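Zelurmont Song & Dance Night Projector Kit

For living rooms, backyards and anyone who knows every step of the big wedding number

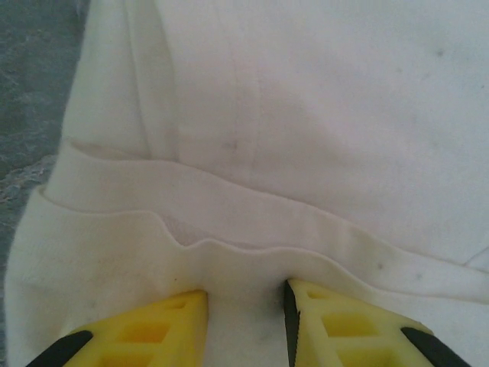 Off-white fabric up close, folds and all.

I've been putting on movie nights built around film songs for years now, mostly for my cousins and whoever they bring along, and the thing that always let us down was the gear. Dim picture, tinny sound, a playlist that stalled right before the chorus! So when I started my little shop, the Zelurmont kit was the first thing I wanted to get right.

You get the Plokis projector, a pair of Kamolrat speakers, two wired mics and the carry bag. The projector puts out 700 lumens, so wait until it gets dark if you're outside (I start at 8 p.m. in August and the first song always looks a bit washed out). In a living room with the curtains pulled it looks great, and the reds and golds in those big costume numbers really come through.

Now, the sound. I'm fussy about this, because a dance number with no bass is just people waving their arms. The Kamolrat speakers are loud enough for a backyard and they don't turn to mush when the drums kick in. They connect by cable. I tried wireless ones first and the singing was always a hair behind the lips, which drove me up the wall.

The mics are for the duets. Plug both into the left speaker, turn the echo knob up a little (a little!) and hand one to your loudest aunt.

What's in the bag

Plokis projector with remote
2 Kamolrat speakers
2 wired mics
3 cables: power, HDMI, speaker link
Brarkden carry bag with shoulder strap
Printed setup sheet

Good to know

Screen not included. A plain pale wall works fine, and so does a sheet if you pull it tight.
The fan hums. You'll hear it in the quiet scenes and never during a song.
No streaming apps built in. Plug in a laptop or a stick.
Don't leave it outside overnight, dew gets into everything.

Price and rental

The full kit is $648. If you only need it for one party, I rent it out for a Saturday at a flat rate with a $300 deposit, and you get the deposit back when everything comes home with its cables. Rentals are pickup only. If you rent first and then decide to buy, I take the rental fee off the price, just tell me when you drop it off.

Questions I get a lot

Can I use it for a cast party or a fan club screening? Sure, for a small room. For a proper hall you'll want something brighter than this.

Does it do subtitles? Whatever your player shows, it shows. Mine are always on, I like to sing the right words.

Can I buy just the speakers? Yes, send me a note through the contact page and I'll give you a price.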